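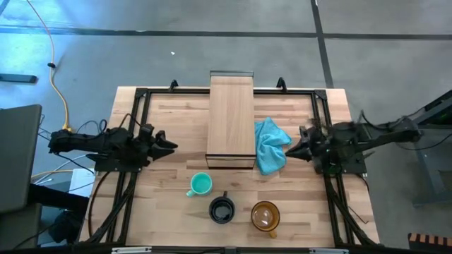

**Re-oiling a butcher-block top: how long between coats, and is sanding required?**

Posted by Hala Ashour, 11/30/20

The top is 45 mm thick, edge-glued staves in mixed colors, species unknown. It was sold by Irkanitz as "oiled hardwood." I have used it for two years with no maintenance. Water no longer beads, and the surface feels rough across the grain. I have a can of Plonberg hard oil, and the label says only "apply thinly, repeat as needed." What interval should I use between coats, and do I need to sand to bare wood first? The heating comes on in December and the room gets dry, so I would like it finished before then.

---

**dendard_joiner**

Full sanding is unnecessary unless there are stains or a film finish. Procedure:

1. Wipe with a damp cloth and let dry overnight. This raises the grain.
2. Sand with 180 grit, then 240, along the staves. Vacuum.
3. Apply oil with a lint-free cloth. Wait 10 minutes, then wipe off everything that has not soaked in.
4. Let cure for the time on the data sheet. If none is given, 24 hours at room temperature.
5. Repeat until absorption is even. Three coats is normal for a dry top.

Mixed staves take up oil at different rates. Dark ones often look finished after one coat while pale ones still look dull. Judge by the pale ones.

Oil the underside too, at least one coat. If only the top face is sealed, the two faces exchange moisture unevenly and the panel can cup. Check that the fixing screws sit in slotted holes.

Lay used cloths flat outdoors to dry, or soak them in water before disposal. Oils that cure in air can self-heat in a wadded rag and ignite.

---

**Ezzat786**

I just use mineral oil every 6 weeks. No sanding. Works fine.

---

**dendard_joiner**

Mineral oil does not cure. Don't put it on before the hard oil or the hard oil may stay tacky.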